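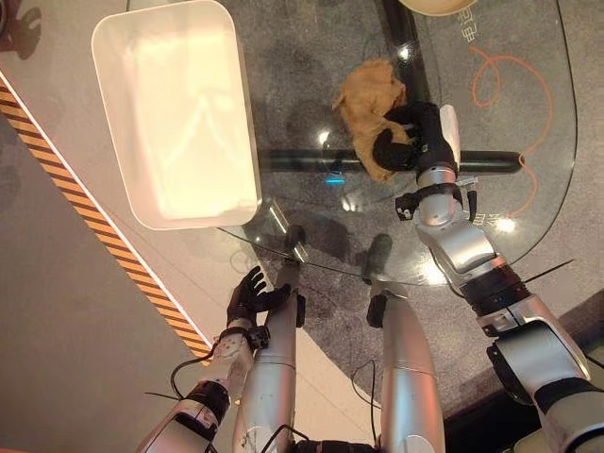
Intro to Household Economics
Notes for Unit 4: Where the stuff in your house came from

Posted Mar 18, 2024. Same deal as before: these are my talking notes cleaned up a little, so they ramble in the places where I ramble.

Last time we finished with rent and the heating bill. Today is durable goods, which is the dull name for things you buy once and keep for a while. Tables, pans, lamps, coats, toys, the plastic tray you put the mail on. I love this unit, and I'm going to try not to eat up the whole hour on chairs like I did in January.

Cost per year of use

Start with the sticker price, take off whatever you could sell the thing for at the end, and divide by the years you kept it. Say a couch from Jullberg costs $1,320 and you keep it 4 years, then give it away. That's $330 a year. Now say you buy a used one for $180 and it sags so badly you haul it out after a year. That's $180 a year, plus the van, plus your back. The used one still wins on paper! A lot of you won't like that answer, and we'll argue about it in section.

What the formula leaves out is your time. If you spent three weekends hunting for the cheap couch, put a number on those weekends. I don't care much what number you pick as long as you write it down and use the same one for the rest of the problem set.

Things we keep for no money reason

Every household inventory I've ever graded has a pile of items with a resale value of zero that the owner wouldn't sell for anything. Stuffed toys are the classic case. So are chipped mugs and letters (and, in my own house, a broken accordion). Economists get a bit shy here. The usual move is to ask how much you'd need to be paid to give the thing up, and compare it with how much you'd pay to get it if you didn't own it already. The first number usually comes out bigger, sometimes silly bigger. Look up "endowment effect" in the reader before section, it's the short chapter with the mugs in it.

For the inventory you may list these at zero and put a star beside them. Please don't write "priceless" in the dollar column, it breaks my spreadsheet.

Two made-over towns

The reading for this unit compares Volberg and Harkar, and people mix them up every term. Volberg is the one with the furniture factory, where families bought new and on credit. Harkar had the repair shops. When the author says households in Harkar held less than $4,000 in goods, she means at resale prices, and in the Volberg chapter she switches to purchase prices without much warning. So you can't set the two tables side by side. I missed this myself the first time I taught it and had to come back the next week a little red in the face.

If you want more on repair shops, the Zhong survey is on reserve at the library desk. It's long. Read the middle.

For next time

Do the inventory for one room. Kitchens are hard, bedrooms are easy, garages are a cry for help. Give me the item, what it cost (guess if you must, and mark it as a guess), how long you've had it, and how long you think it'll last. Then work out cost per year for any five things on the list.

Roommates can share a room but not a write-up. Bring it on paper, and staple it.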